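06/07/2025
Workshop notebook, roll-call and registration data

Picked up the Nustham council records again. Kheri Lema sent the second batch last night, covering the new council's first sitting and the sessions up to the recess. The scanned attendance sheets come to 47 pages. Four of them are repeats of pages we already had, so I moved those to a separate folder and left the originals alone.

Main problem is still the names. The clerk's office writes members one way on the registration list and another way in the vote tables. Yazıcı shows up with and without the dotless i, and the matching script treated that as two people. Fixed by comparing on member number first and name second. Reran the whole set, 4,000 vote rows, and was left with seven that don't match anyone. All seven are from the sitting where a seat changed hands after the recount. Dragica Nikolovski thinks the outgoing member's number was reused. Will ask the clerk. 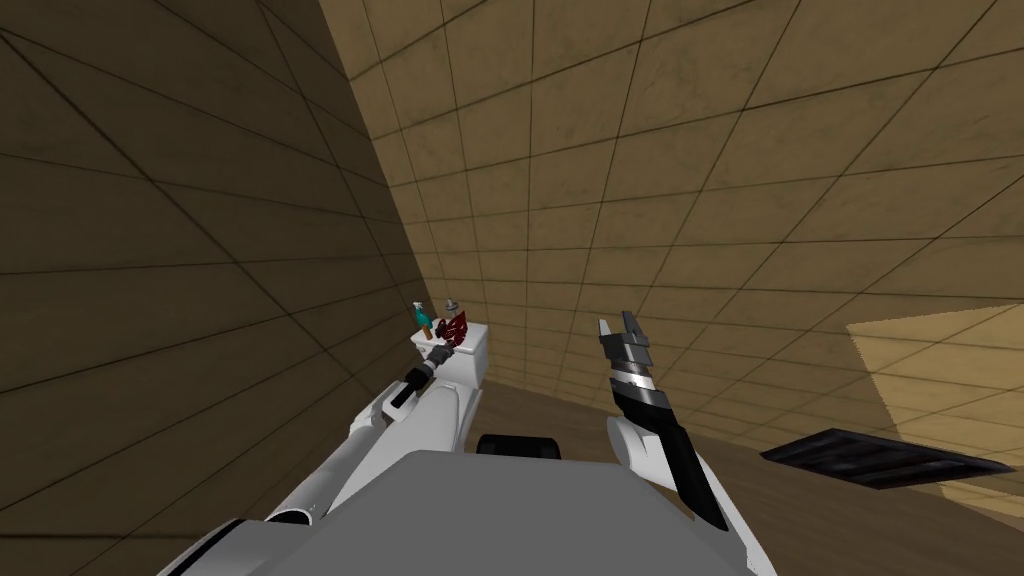

Simulated view, tiled room, left gripper close to the white tank.

Abstentions: the old council counted "present, not voting" as an abstention and the new one doesn't. I had them in one column. Split them. This changes the attendance figure for the Jomine ward members, so the table in the draft is wrong and should not go out.

Swearing-in dates still missing for the Jirnard list. Left blank for now.

To do: letter to the clerk, redo the ward table, get Dragica to check the recount sitting by hand. Kheri wants the next batch done before the council comes back in September.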